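Red shirt bled onto white sheets in the wash, can any of it be saved?

Posted in Laundry and Fabric Care, Galtwood Neighbors Help Board
04/10/2023

Ngaio Hollis
I washed a new red cotton shirt with a set of white sheets and two pillowcases. Warm water, normal cycle. The sheets came out pink in patches, worst along the hems. I noticed before anything went in the dryer. The tag on the sheets says 100 percent cotton, no chlorine bleach. The pillowcases have no tag left.

I have run the sheets through a second time by themselves with regular detergent and the pink is lighter but still there. Is it worth buying a color remover, or should I just keep washing? Also, is the shirt going to keep doing this?

3 replies

Alby Donnelly
Don't put them in the dryer until you're happy with the color. Heat makes the dye much harder to get out, so you did the right thing stopping when you did.

For cotton I would use oxygen bleach, the powder kind. It is not the same as chlorine bleach and most tags that say no chlorine will allow it, but check for a crossed-out triangle first. A plain crossed-out triangle means no bleach of any kind. Dissolve the powder in the warmest water the tag allows, using the amount on the package for soaking. Use a bathtub or a big sink so the sheets can move around. If they are wadded up you get uneven results and may end up with new patches.

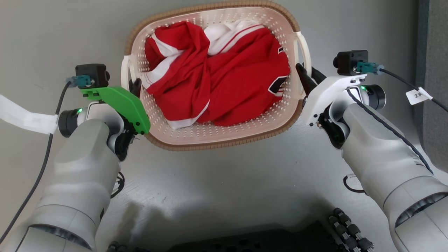 Leave them overnight, eight hours at least. If the water has turned pink in the morning, drain it, mix a fresh batch and go again. Then wash as usual and hang them up to dry. I did a tablecloth this way last May and it took 2 soaks. The stitching on the hem stayed a little pink because the thread was polyester.

Color remover works faster, but it strips any color that is supposed to be there. Fine for plain white sheets, bad for anything with a printed border or colored piping.

As for the shirt, wash it alone in cold until the rinse water runs clear. You can test it by pressing a damp white rag on an inside seam. Mine took four washes.

lindavari_31
vinegar. a cup in the rinse. always worked for my mom

Wihongi Road Tenant
Vinegar won't set the dye in a store-bought shirt and it won't take pink out of sheets either. Whatever you do, don't mix it with bleach, the fumes are dangerous.

Agree with the soak. I'd do the pillowcases in a separate bucket if you don't know what they are made of, and try a corner first. Those color catcher sheets are okay for a shirt that bleeds a little, but I still wouldn't put a new red one in with whites.

Ngaio Hollis
Thanks. No triangle on the tag except the one with the two lines in it, which I looked up and it means oxygen bleach only. Starting the soak tonight.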